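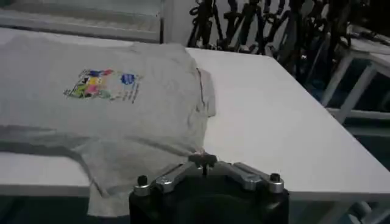

Wrist view demos for shirt folding: keep the messy starts or filter them?

Treltel Forum > Data collection
Started in July by sellden_ops

We use cookies to keep you signed in. Accept | Settings

sellden_ops, 9:40 am
We have 584 teleop episodes of t-shirt folding, wrist camera only, against a target of 600. The attached view is typical of the starts I want opinions on: shirt spread roughly flat, long crease across the lower part, short sleeve folded, hem hanging over the front edge of the table. Our reset sheet says the garment must be fully on the table before recording starts. A good share of the set fails that rule. Drop them or keep them?

kx_marrow, 9:58 am
Keep them. At deployment the shirt will be dropped on the table by whatever step comes before, and hems will hang. If every demo starts centered, the policy has no examples of pulling cloth back from the edge.

tabulate, 10:15 am
Disagree, at least for a first training run. In that view the shirt also leaves the picture on the left. With one wrist camera the model can't see the far side of the garment at the moment it has to choose a grasp. The operator could see it. You end up training on actions that depend on information missing from the input.

kx_marrow, 10:22 am
That is an argument for a second camera or for observation history. Filtering the starts doesn't fix it, as the wrist view loses part of the shirt mid-fold anyway.

tabulate, 10:31 am
Mid-fold there is at least recent context, if the policy uses it. At the first step there is none.

lowgain, 11:04 am
Separate point: check the light. The table is white, the shirt is light gray, and the whole view is dim with a blue cast. The print is the only strong color. On Patow we trained on a set like that and the policy keyed on the graphic. Plain shirts failed at the first grasp. How many garments are in the set?

sellden_ops, 11:20 am
Two. The other one also has a print.

lowgain, 11:26 am
Then I would worry about that before the hem. Sixteen more episodes of the same two shirts will tell you very little. Record the remainder on plain ones, and turn the lights up for half.

sellden_ops, 1:47 pm
Plan for now: tag every episode by start state (on table / over edge / out of view), delete nothing, train once with the full set and once with "on table" only. Both get tested from the same mixed starts. The rest of the recording goes to plain shirts. We use Aguiar for tagging – is there a way to tag from the first image alone?

tabulate, 2:05 pm
Yes, set the label scope to "first" in the project settings. Export the tags as a separate column or they overwrite the task name.

Contact | Terms | © Treltel Forum | Back to top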